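Nurovgate Automation Support
Ticket 122 – Tabletop pushing cell, Nasville site
Category: Safe working practice / workspace setup
Priority: Normal
Status: Resolved, pending review in June

Summary
The Nasville site requested clarification of the site rule on entering the cell between trials. Operators on two shifts were applying the rule differently. One shift placed the arm in protective stop before repositioning the blocks. The other reduced the speed override and reached in while the program remained active. The site asked which practice is correct, and whether the recent position faults were related.

Reported behaviour
The arm halted with a force limit message during sideways pushes near the far edge of the board. The fault was logged 19 times over 300 trials. After each halt, the operator cleared the message from the pendant and resumed without an inspection.

Log
09:10 – Ticket opened. Site asked to suspend trials and to keep the pendant with the person nearest the cell.
09:40 – Program and safety configuration received. Configured force limit matches the site risk assessment. No change to the limit is authorised under this ticket.
10:25 – Site confirmed that the board had been taken off for cleaning and refitted. The work surface height in the program had not been checked afterwards.
11:05 – Height check carried out at four corners and the centre with the rod tip. The far edge was found to be higher than the programmed value. Fasteners released, debris cleared from under the board, fasteners tightened in sequence.
11:50 – Height value re-taught. Camera calibration repeated against the table marker.
13:30 – Test run of 15 pushes at reduced speed completed without a fault. Normal speed restored.
14:15 – Written direction on cell entry issued to both shifts.

Direction issued
1. Hands are not to enter the cell while a program is active, at any speed setting.
2. Reduced speed is a setup measure. It does not replace a protective stop.
3. A force limit message is to be treated as a fault. The operator records it, inspects the rod and the board, and resumes only when the cause is known.
4. The height check and calibration are to be repeated whenever the board is removed, and the result entered in the Ruppert logbook.
5. Blocks are to be set out clear of the rod before the start command is given.

Outstanding
The Orivholm site uses the same cell layout and has been sent a copy of the direction. Its acknowledgement has not yet been received – the ticket will remain visible to both sites until it is.

Attachment 1 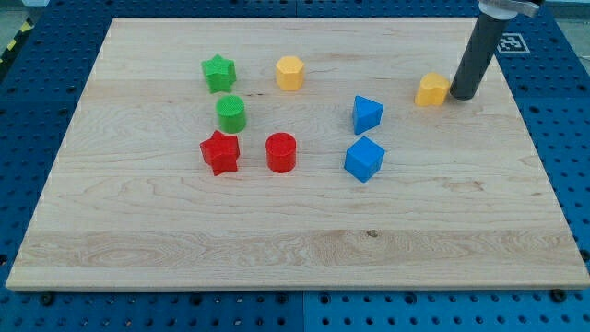 Who may clear a force limit message once the inspection has been done?
The trained operator on shift may clear it, provided the cause has been entered in the logbook. If no cause is found, the cell stays stopped until the site supervisor has reviewed the entry.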